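How to sort a mixed tray of fruit before it goes off
By Piyumi Hettiarachchi
Updated March 2026

Mixed fruit keeps badly when it's piled up and left alone. One piece goes, the ones touching it follow, and by the time you smell it you've lost half the lot. Sorting it takes a few minutes and you only need to do it every two or three days.

These steps suit mandarins, kiwis and other small fruit kept at room temperature. Berries and cut fruit belong in the fridge and aren't covered.

What you need

A shallow tray or a wide, low dish
A clean tea towel or cloth
Paper towel
A small bowl for fruit to eat today
A container for the compost or green bin

A metal tray is easy to wipe and doesn't hold smells. Mine is a Nondard serving tray, 40 cm long, bought for drinks and never used for them. Baskets look nice but juice gets into the weave, so if you use one, line it.

Step 1: Tip everything out

Spread the cloth on a flat surface with decent light. A kitchen bench is the obvious place. A table or a made bed works too if the bench is full, as long as you put a cloth down first. Empty the tray completely, including whatever has rolled under the kiwis.

Step 2: Wipe the tray

Use warm water with a drop of dish soap, then dry it well. Check the corners. Sticky patches there bring fruit flies, and they'll find the fresh fruit next. A scratchy pad will dull a shiny finish, so stick to a soft cloth.

Step 3: Check each piece by hand

Pick up every piece and turn it over. The side that was facing down is the one that matters.

Mandarins: the peel should feel springy. A loose peel is normal on some varieties, but a soft wet patch or any white or blue-green fuzz means it goes out. Green near the stem is fine and says nothing about the flavour.

Kiwis: press near the stem end with your thumb. Hard means leave it, a little give means eat it soon, mushy means compost. Small ones ripen at different speeds even out of the same bag, so test them all.

Anything dark, wrinkled or sunken: take it out of the pile straight away and look at it separately. Very old citrus can shrink and turn nearly black, and a dried persimmon can look much the same. If you know it's dried fruit and it smells sweet and clean, move it to a jar. If you don't know what it is, throw it out.

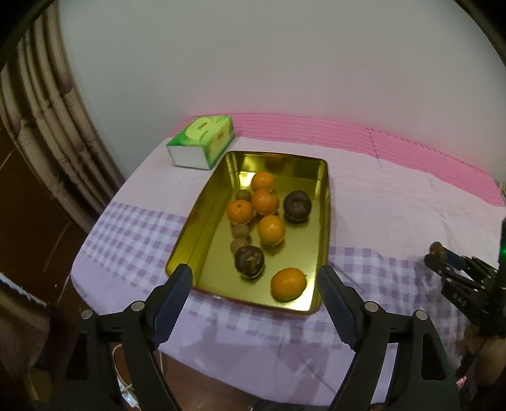 Five mandarins, three small kiwis and two dark, shrivelled pieces to pull out.

Step 4: Deal with the neighbours

Once a bad piece is out, go back to whatever was touching it. Wipe those pieces with a barely damp paper towel and dry them. If the skin is sound, they can stay, but put them in the eat-today bowl. Don't wash the whole lot under the tap. Water sits around the stems and starts the trouble over again.

Step 5: Put the good fruit back in one layer

Lay a sheet of paper towel in the tray if you like, though it isn't essential. Keep the kiwis at one end and the mandarins at the other, with a bit of space between pieces. Stand the mandarins stem side up so you can see the part that usually goes first. Large ones bruise under their own weight - give them a spot on their own.

If it won't fit in one layer, you have too much out. Put the extra mandarins in the fridge crisper, where they'll hold for a couple of weeks, and bring out a few at a time.

Step 6: Choose where the tray lives

Keep it out of direct sun and away from the stove, the top of the fridge and any heater. Keep bananas and apples somewhere else unless you want the kiwis to ripen faster. In July our spare room is the coolest in the house and the fruit lives there. In summer it all goes in the fridge at night.

Common questions

Can I cut the bad bit off? On a firm fruit with a small bruise, yes. With mould on soft fruit, no.

Does vinegar help? Ruwan Barua wrote in to say he dips his mandarins in vinegar and water. I tried it on 28 of them and couldn't see any difference from the ones I left alone. If you do it, dry them completely.

What about kiwis that never soften? Put them in a paper bag with a banana and fold the top over. Check daily, starting after 2 days.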